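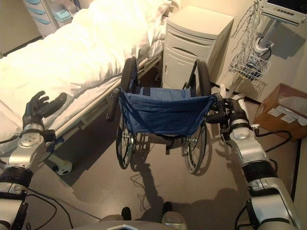

How to Get a Borrowed Wheelchair Ready for a Weekend Visitor

By Rocío Sepúlveda
Posted in February
14 shares | 7 comments

My aunt Nélida came to stay with us last winter, and her own chair was too big to fly with comfortably, so we borrowed a plain folding one from the loan closet at the Clenaveo library. I had never looked after a wheelchair in my life. It was a great weekend, and I learned so much getting ready for it that I've now done the same for two more visitors!

Set aside an evening before your guest arrives. You'll want a tire pump, a tape measure, an old toothbrush, dish soap, a couple of rags and whatever wrenches you keep for your bikes.

Step 1: Ask your guest for numbers

Call first. Ask how wide their usual seat is, whether they like a cushion, and whether they'll push themselves or want somebody behind them. Ask what they weigh too, and don't be shy about it. The chair should have a weight limit on a sticker or in its paperwork, and you need to know they're well inside it.

Step 2: Open it properly

Stand beside the chair, tip it slightly toward you so the far wheels lift, and press down on the two seat rails with flat palms. Keep your fingers on top of the rails, never curled around the outside, or they'll get pinched against the side frame. (Ask me how I know.) When the rails are all the way down in their rests, the seat is open. Push down once more to be sure.
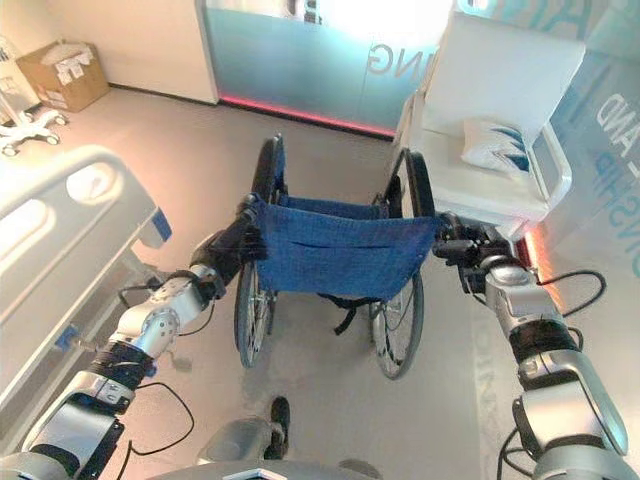
Step 3: Check the brakes and tires together

These two go together on a lot of chairs, and I wish I'd known it sooner. The usual wheel lock is a little bar that presses into the tire, so if the tire is soft the bar has nothing to bite on. Pump air-filled tires to the pressure printed on the sidewall, set both locks and give the chair a firm shove. It should stay put. If one side creeps, the lock probably needs to slide a hair closer to the tire – usually a matter of loosening a bolt or two, moving the clamp and tightening up again. Solid tires skip the pumping, but still do the shove.

Then spin each front caster. Hair winds itself around those little axles like you wouldn't believe! Snip it with small scissors and pull it out with tweezers.

Step 4: Wash it

Warm water and a drop of dish soap does nearly everything. Wipe the seat, the armrests and the hand grips, then use the toothbrush on the seams and in the corners where crumbs collect. Go easy on the water near bearings, and leave the chair unfolded overnight so the fabric can dry. Fidel Ojeda at the loan closet told me he'd take a slightly dusty chair over a damp folded one any day.

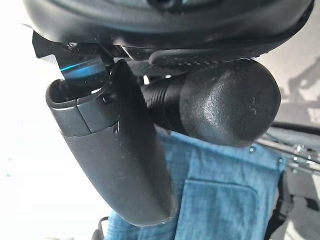

Step 5: Walk the route with a tape measure

Measure the chair at its widest point, which is normally wheel to wheel, and then measure your doorways with the doors open. Remember that the door itself eats into the gap. Our bathroom door measured 30 inches on paper and a good bit less with the door hanging in it. We popped the hinge pins, put up a curtain, and had our route.

Roll up every loose rug. Move the shoe pile. Then sit in the chair yourself and go from the front door to the bed, the table and the bathroom. You'll find things you'd never notice standing up, like the light switch behind the bookcase or the threshold that stops the casters dead.

Step 6: Practice a curb

Find a low curb and a friend. Going up, tip the chair back, set the front wheels on top, then roll the back wheels up against the curb and lift and push. Going down, turn around and come down backward, slowly, back wheels first. My neighbor Ignacio was my passenger and he was a very good sport about it. 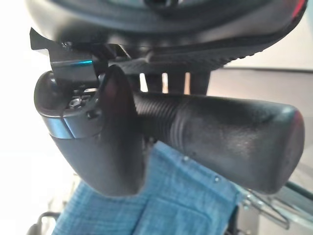 Step 7: Pack a small bag

Ours hangs by the door and holds a hand pump, gloves, a rag and the wrench that fits the brake bolts. Nélida added peppermints, so now it has those too. If you're going out by car, try folding the chair and getting it into the trunk the day before. Take off the footrests first and put them on the back seat where you'll see them.

Print out the loan closet's hours and tape them to the fridge. Ours is open Tuesday only, and they like the chair back with its footrests on.

Related
Grab Bars: Finding the Studs in an Old Bathroom
A Raised Garden Bed You Can Reach Sitting Down
Gervasio Acuña on Fixing Sticky Doors
Setting Up a Guest Room on the Ground Floor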